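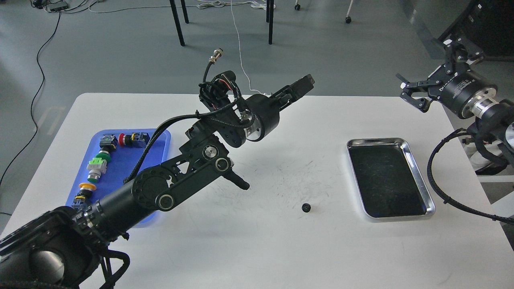

Cell 2, both grippers open, gear on the table.

Ticket: Right arm gripper won't hold small parts, left arm fine
Opened: 06/07/2022
Site: Lirwood, cell 2
Controller: Prillari, with Olon running the pick lists
Status: waiting on part (see bottom)

Hi all, me again with cell 2. The right arm has started letting go of small parts. It picks up the little black spur gear fine, lifts, gets partway over and then the gear is on the table. No alarm, no fault light, and Olon happily marks the pick as good and carries on to the next one, so we only find out when somebody walks past. Push-button parts out of the blue tray are mostly OK on the same arm, which makes sense to me as they're a lot fatter. The left arm runs the same gear all day without a drop.

The counter on the right gripper says 1,062 cycles since the last service. The sheet on our wall says 3,000 between services, so it isn't overdue or anything close to it.

What I'd tried before opening this:

Power cycled the whole cell. Same.
Power cycled only the right arm. Same, plus I had to re-home it twice as the first homing timed out (I don't think that's related, it has done that since we got it).
Wiped the finger faces with alcohol. Slightly better for an hour or so? Might be wishful thinking.
Raised grip force one step in Prillari. Holds the gear longer, then drops it anyway.
Put the old pick list back in Olon. No change at all, so I put the new one back.

I haven't taken anything apart yet. Tell me if you want me to!

Update, same day, after lunch

Got a reply from support asking for the finger gap at "closed" and whether the gear slips out or the fingers let go. Good question, and I had not looked at that properly. So I slowed the right arm right down and sat there with a flashlight. The fingers let go. Only a hair, but you can see the gap open up at the moment the forearm swings in from the side, and the gear tips out nose first. If I move the arm in a straight line up and down it'll hold the gear as long as I like.

With the swing it dropped 20 out of 20. I was quite pleased with that, it's so much nicer chasing a fault that shows up every time.

Finger gap at closed with nothing in it: left arm zero light through, right arm I can just see my flashlight between the tips. I tried closing both onto a strip of printer paper too. Left arm tears it before it lets go. Right arm, I can pull it out with two fingers and not much effort.

Next morning

Swapped the gripper cables left to right at the controller end, like you asked. The fault stayed on the right arm. So the controller output is fine and I can stop blaming Prillari for it (sorry, Prillari). Swapped them back and relabeled both ends while I was in there, the old labels had gone to mush.

Then I went along the right arm's cable with the gripper closed on a gear, wiggling every few inches and watching the tips. Nothing from wiggling. I really wanted it to be the cable. There's a loop up by the wrist that looks like it could tug on things when the arm swings, so I tied it back with a bit of velcro and ran the swing again, and down went the gear. Velcro's off again.
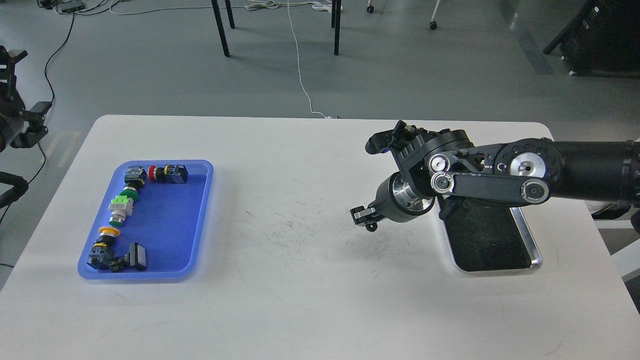
Support wanted me to check for play in the finger drive next, and I think we've got it. Arm power off, brakes on, I took hold of the right gripper's fingers and rocked them. On the left arm they feel like one solid lump. On the right arm the lower finger has a definite click in it, tiny, but you can feel it in your fingertip. The little gear-like wheel on the underside of that finger moves before the finger does. I parked the arm over the dark plate with the silver edge for this so that if a screw came out it would land on something with a rim, and that spot also keeps it well away from the button parts in the blue tray, which I'd just got lined up again and was not about to redo.

So my theory is the finger is loose on its drive. Going straight up and down the load sits one way and it's happy. On the swing the load flips over, the finger takes up the slack, and the gap opens just enough for a skinny part. The buttons are wide and a bit squashy at the cap so they ride through it. Raising the grip force would only squeeze the slack in one direction. Does that sound right to you?

Afternoon of the same day

Support agrees, and sent the page from the Crichton gripper manual with the set screw on it. There are 2 set screws on that finger and the manual only mentions one, the other is hidden until you drive the finger all the way open. Please add that to the notes for anybody else who gets this! I spent ages tightening the wrong one and wondering why nothing changed.

The hidden one was loose. It took most of a full turn. I backed it out, cleaned it, put it back with a drop of the blue threadlocker and left it overnight before running anything.

Morning after that

Rocked the fingers again with power off. The click is smaller but I can still feel it. Flashlight test: no light between the tips now. Paper test: holds, but I can pull it out if I really mean it, and I can't do that on the left.

Swing test with the gear at half speed, it holds. Full speed, it held the first few and then dropped one, and after that it was on and off. Way better than before but I'm not putting it back on gears like this.

I took the screw out one more time for a look at the end of it and there's a flat worn on one side. I'd guess it has been chewing at the shaft since before it worked loose. Can't see the shaft properly without pulling the finger off and I'd sooner do that with the new part in my hand.

Where we are now

Right arm is limited to half speed and to button parts only. Gears are all going to the left arm in Olon, so the pick list is lopsided and slower, but it runs. Grip force is back where it started. If you're covering the cell, please leave the force alone, turning it up hides the problem and I'd like to know if it gets worse.

Ordered: one lower finger assembly for the Crichton gripper, right hand, plus a pack of the set screws. The order page offered me the finger with or without the drive wheel and I picked with. If that's wrong shout today and I'll change it.

Two things I'd still like an answer on:

Is there any way to get Olon to flag a pick when the fingers close further than they should? It must know the position. Right now an empty gripper and a full one both count as a good pick and that's how this went unnoticed.

Should the hidden screw be on the regular service list? I checked the left arm's one while I was at it. Tight, no movement, I put a paint dot on it so we can tell next time. I was planning to do the same on the right one once the new finger is on.

Leaving this open until the part gets here.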